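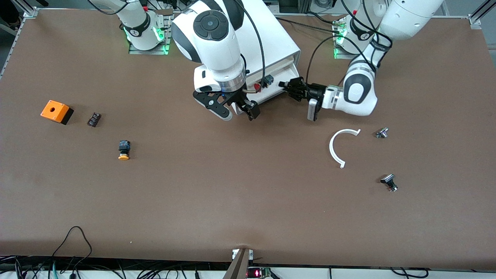
Re: [shopkeepers-online] Abandoned cart emails - how many is too many?

On Sunday the owner of Rendside Lamps wrote:

> We switched on cart recovery emails in August. Three messages per
> abandoned cart: one after an hour, one the next day, and one on day
> three with 10% off. Sales from the emails look great in the dashboard
> but total sales for the month are flat. Also a customer replied to
> the third one with just the word "stop." Should I add a fourth email
> or am I doing something wrong?

Please don't add a fourth email. Your customer has given you the most concise market research you'll get this year.

I went through the same thing with my own shop (kitchen linens, one employee, that employee being me). I use Tridum for the mailings, and its dashboard gives an email credit for any order placed within a week of the email going out, opened or not. So if someone fills a cart, goes off to find their wallet, eats dinner and comes back to pay, the email gets the applause. Mine was taking a bow for 60 orders a month at one point. I was very proud of it.

Then I did the dull thing and held some people out. Tridum lets you send a share of carts down a branch where nothing happens, which took me an embarrassing amount of clicking to find. I let it run until I had 2496 abandoned carts, half with emails and half without. The emailed half placed 13 more orders than the half I ignored. I did get something for my trouble, but it was a long way from what the dashboard had been telling me, and the coupon had come off a lot of orders that were going to happen at full price anyway.

The coupon is what I'd look at first in your case. If it always turns up on day three, your regulars will learn to wait for it. I had one customer who abandoned a cart every single month, got her code, and checked out within ten minutes. I admired her a great deal, and I was also paying for her tea towels.

What I run now:

One email, four hours after the cart goes quiet. It has the item, the price and the shipping cost, with a link back to the cart. No "Oops!" and no "Did you forget something?" They didn't forget. They saw the shipping.

No discount, except for people who have never ordered, and even then only on carts big enough that I still make money.

Nothing at all to anyone who ordered in the last month. Check this one, because the default in Tridum is to mail them. I found 291 people on my list who had bought something and then been nagged about a different cart a few days later.

On the shipping point - somebody on this list (it was in the Noria checkout thread, if you want to dig) suggested putting the shipping cost on the product page so it doesn't jump out at people at the last step. I did that before I touched the emails again and fewer carts were abandoned in the first place. I can't prove it was that, as I also changed the photos the same week, like an amateur.

As for the person who wrote "stop": unsubscribe them by hand today, and check that your unsubscribe link works on a phone. Mine was pale gray on white under the footer logo. The theme is called Baptiste and it's lovely, if you don't need to read anything.

How many carts do you get in a month? If it's only a few dozen, a holdout will take you until retirement, and you may as well just drop the third email and watch your total sales and your average order for a while.

- the linen person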